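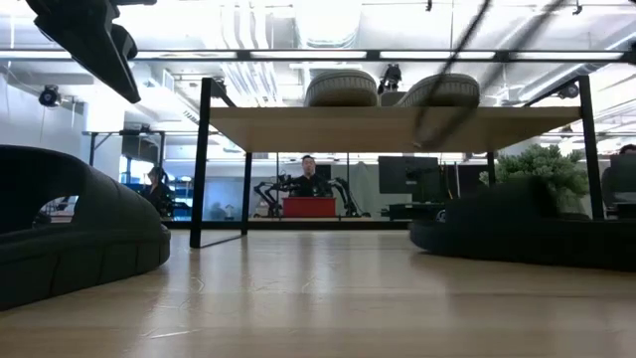 Ticket 389 – Cudus booking page sends every confirmation twice
Status: closed, reopened, closed
Priority: low (set by system), high (set by me)

09:10 Customer at the Solberg branch reports two identical emails for one booking. Told her to ignore one of them. She asked which.

09:40 Reproduced it. Booked myself a slot, got two confirmations and, a minute later, two reminders to rate my experience. Rated it twice.

10:25 Checked the mail queue in Clarik. Each booking goes in once and comes out as a pair. Restarted the queue. It now comes out as a pair, but faster.

11:15 Rang Surell, who host the mail relay. On hold for almost 90 minutes. They say the relay is fine and have sent an email to confirm this. Two copies received.

13:05 Found an old forwarding rule, "TEMP – delete after move". The move was 13 versions ago. Rule deleted.

13:20 Ten test bookings, 10 emails. Closed.

15:45 Reopened. Solberg now say staff alerts have stopped altogether. The old rule was also the only thing sending those. Put it back with a condition so it covers staff addresses and leaves customers alone. Renamed it "NOT TEMP".

16:30 Customers get one email, staff get one email. Closed again.

Still to do: cancel my test bookings. The cancel button gives a blank page – see new ticket.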